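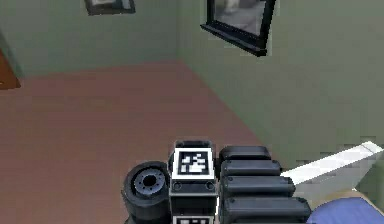 The Review Panel of the Charpentier Institute met at Bosport on 19/09/2021 to consider the result known as Linano. Glenys Greenwood attended as principal investigator. She had been asked to bring the method statement and no slides.

The claim before the Panel was simple. A machine trained wholly in simulated rooms, and never told the purpose of any object in them, would learn to return to a place it had been. The method called for 1,000 trials. Of the first 318, the machine had come back to its starting point in 312.

"And in the others?" asked the Chair.

"It stopped," said Greenwood. "It stopped at the same spot each time."

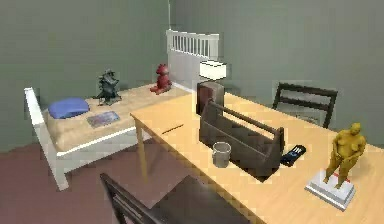
The Chair directed that the furnishing of the rooms be read into the record. The clerk read: one bed, one desk, one lamp, one remote control, one statuette on a white pedestal. He asked whether the dragon should be entered as an ornament or as an obstacle. Greenwood replied that the method made no such distinction, and the dragon was entered under both headings.
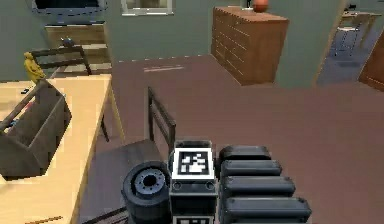

The simulated room, with the dresser and the open doorway.

The member for Skondeck wished to know what lay at the spot where the machine had stopped. Greenwood said that nothing had been placed there. She had checked the room file in August, and again on the morning of the hearing. She had then changed the starting point, the floor and the order of the trials. The machine had stopped there 3 more times.

"Is it a fault?" asked the Chair.

"I have recorded it as a result."
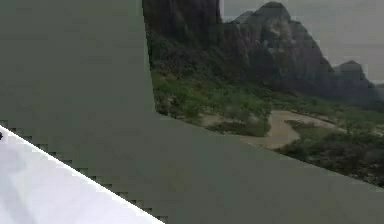

Image: Linano simulation record, Charpentier Institute

The Panel withdrew. It returned before the lamps were lit and gave leave for the remaining trials, on condition that the spot be given a name in the final report. Greenwood thanked the members and asked for a pen. The clerk waited for her to write, and then he waited a little longer.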